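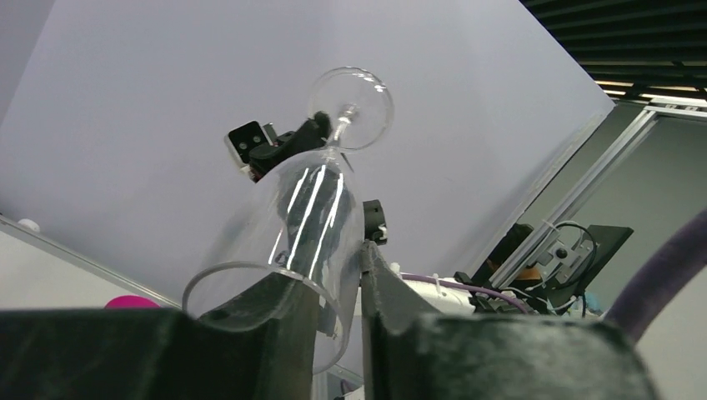

3절. 양팔 와인잔 셀의 그리퍼 정렬과 인계 동작 점검

분류: 설치·정비 > 양팔 셀 > 그리퍼
태그: Ernura, 손목 카메라, 투명체, 인계

검색어를 입력하세요 검색

이 절은 Ernura 셀을 거치대 작업용으로 쓰는 사람을 위해 다시 썼습니다. 제조사 안내서에는 "자동 정렬을 한 번 실행하면 준비가 끝난다"고 되어 있습니다. 불투명한 잔이라면 그럭저럭 맞는 말일지도 모릅니다. 투명한 잔에서는 그 말을 믿고 시작했다가 줄기를 부러뜨린 적이 있으므로, 아래 순서에서는 자동 정렬 결과를 초깃값으로만 씁니다.

작업 전 확인

전원을 넣기 전에 양팔의 케이블부터 봅니다. 손목을 끝까지 돌렸을 때 케이블이 브래킷에 걸리는 자세가 있으면 프로그램을 고치기 전에 배선을 고치십시오. 소프트웨어의 관절 제한으로 막아 두면 된다는 의견도 있지만, 제한값은 업데이트 때 초기화되곤 합니다. 지난 2월 업데이트에서도 그랬습니다.

주의: 티칭 모드라도 두 팔의 작업 영역 사이에 손을 넣지 마십시오. 한쪽 팔이 멈춰 있다고 다른 쪽도 멈춘 것은 아닙니다. 손가락을 만질 때는 양쪽 모두 서보를 끕니다.

가. 손가락 장착

1. 기존 손가락을 빼고 장착면을 마른 천으로 닦습니다. 알코올은 금속면에만 씁니다.
2. Undero 손가락을 끼우고 나사를 손으로 먼저 조인 뒤, 좌우를 번갈아 조금씩 죕니다. 한쪽을 끝까지 조이고 시작하면 끝이 어긋납니다.
3. 그리퍼를 천천히 닫아 양쪽 끝이 같은 높이에서 만나는지 눈으로 봅니다. 화면에 "정렬 양호"가 떠도 눈으로 봅니다. 그 문구는 모터 위치만 보고 나오는 것이고, 손가락이 삐뚤게 끼워졌는지는 알 길이 없습니다.
4. 표면을 만져 보고 미끄러운 부분이 있으면 교체합니다. 긁힌 자국만으로는 교체하지 않습니다.

참고: 카탈로그의 손가락 수명은 어떤 물체로 시험한 값인지 적혀 있지 않습니다. 교체 주기는 셀마다 기록을 남겨 직접 정하는 편이 낫습니다.

나. 파지력 설정

1. 파지력을 최저로 놓고 불투명한 잔부터 시작합니다. 줄기와 받침이 또렷하게 잡히는 잔이라 인식 오류와 파지 오류를 나누어 볼 수 있습니다.
2. 볼(잔의 넓은 부분)을 잡고 60 mm 들어 올린 뒤 멈춥니다. 흘러내리면 한 단계 올리고 다시 합니다.
3. 같은 값을 투명한 잔에 그대로 옮기지 마십시오. 벽 두께가 다르면 처음부터 다시 찾아야 합니다.
4. 찾은 값은 잔 종류별로 이름을 붙여 저장합니다. "기본값"이라는 이름은 쓰지 않습니다. 다음 사람이 정말 기본값인 줄 압니다.

주의: 파지력 자동 조절 기능은 이 단계에서 꺼 둡니다. 판매 자료에서는 유리잔을 예로 드는데, 우리 셀에서는 미끄러짐을 감지한 뒤 조이는 반응이 과했습니다. 켜고 싶다면 깨져도 되는 잔으로 먼저 해 보십시오.

다. 거치대 위치 등록

1. 거치대 받침판을 작업대에 평평하게 놓고, 손으로 밀어 흔들리지 않는지 봅니다.
2. 잔을 모두 뺀 상태에서 고리의 입구 방향을 하나씩 등록합니다. 고리가 나선형으로 말려 있어 들어가는 길과 나오는 길을 따로 가르쳐야 합니다.
3. 철사는 휩니다. 잔을 다 걸고 나서 고리 위치를 다시 읽고, 처음 값과 다르면 나중 값을 씁니다.
4. 아래쪽 고리는 팔이 위쪽 잔을 건드리지 않고 접근할 수 있는지 저속으로 확인합니다.
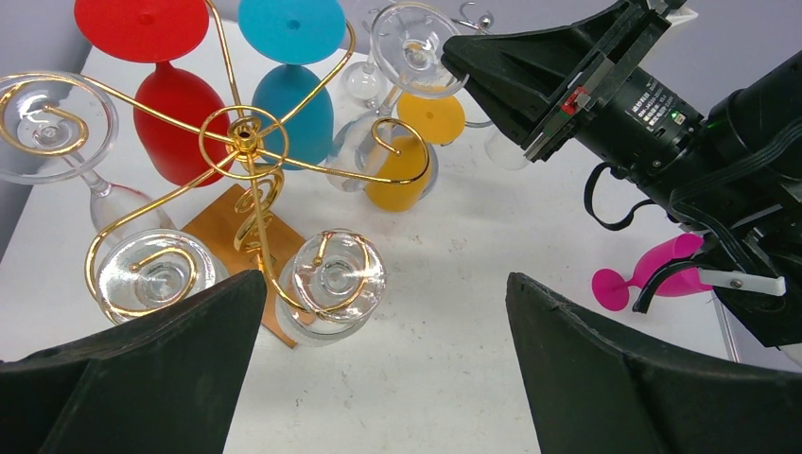 5. 접근 경로는 De Bruijn 경로 생성기가 만들어 주는 것을 쓰되, 충돌 모델에 거치대의 철사 팔이 들어 있는지 반드시 열어 봅니다. 기본 모델은 거치대를 원기둥 하나로 바꾸어 버립니다. 그러면 빈 공간도 막히고, 정작 튀어나온 고리 끝은 빠질 수 있습니다.
6. 작업대에 눕혀 둔 잔이 있으면 별도의 시작 자세로 등록합니다. 세워 둔 잔의 경로를 돌려서 쓰면 손가락이 받침에 닿습니다.

참고: 반짝이는 철사와 투명한 잔이 겹치면 인식 결과가 프레임마다 달라질 수 있습니다. 안내서는 조명을 밝게 하라고만 합니다. 밝기를 올렸더니 하이라이트를 테두리로 잘못 잡는 일이 늘어서 우리는 도로 내렸습니다. 다른 현장에서 어떨지는 장담하지 않습니다.

라. 인계 동작 점검

1. 첫 번째 팔로 잔의 볼을 잡아 거꾸로 돌립니다. 받침이 위로 오고 살짝 기운 정도면 충분합니다. 완전한 수직을 고집할 이유는 없습니다.
2. 두 번째 팔을 받침 바로 아래 줄기 쪽으로 보냅니다. 손가락이 줄기에 닿기 직전에 일시 정지를 걸어 둡니다.
3. 양쪽 손목 카메라 화면을 나란히 놓고 줄기가 손가락 사이에 들어왔는지 봅니다. 한쪽 화면만 보고 승인하지 마십시오.
4. 두 번째 팔을 닫고, 첫 번째 팔의 힘을 낮춘 다음 엽니다. 이 순서를 동시에 처리하는 "빠른 인계" 옵션은 쓰지 않습니다. 줄여 주는 시간이 얼마인지 물어봐도 답을 받지 못했습니다.
5. 알람 852가 뜨면 두 팔이 잔 하나를 서로 당기고 있다는 뜻입니다. 초기화 버튼부터 누르지 마십시오. 초기화하면 그리퍼가 열리는 쪽이 어느 쪽인지 설정마다 다릅니다. 잔 밑을 받칠 패드를 깔고 첫 번째 팔만 수동으로 엽니다.

같은 알람이 계속 나오면 두 팔의 좌표계를 다시 맞춥니다. 인계 위치를 조금씩 옮겨서 알람을 피하는 방법은 증상만 가립니다. 그렇게 넘긴 셀을 Jarnlow에서 물려받았는데, 거치대 위치를 바꾸자마자 모든 경로가 어긋났습니다.

마. 점검 기록

날짜, 잔 종류, 파지력, 알람 번호를 적습니다. "이상 없음"만 적힌 기록은 점검하지 않은 것으로 봅니다. 좌표계 보정값은 이전 값도 지우지 말고 남겨 두십시오.

최종 수정: 1월 30일

댓글 3

Pak-hei Hung
다 3번, 잔을 건 뒤 다시 읽으라는 부분 덕에 며칠 고민하던 게 풀렸습니다. 위쪽 고리가 생각보다 많이 처지네요. 그런데 빠른 인계는 불투명한 잔에서는 쓸 만하던데요?

작성자
잔 무게와 속도를 같이 적어 주시면 보겠습니다. 잘 되더라는 말만으로는 본문을 못 바꿉니다.

Ohemaa Asamoah
알람 852에서 첫 번째 팔을 수동으로 열었는데 두 번째 팔이 줄기를 덜 물고 있어서 떨어뜨릴 뻔했습니다. 열기 전에 두 번째 팔이 확실히 잡고 있는지 보라는 문장을 5번에 넣어 주세요.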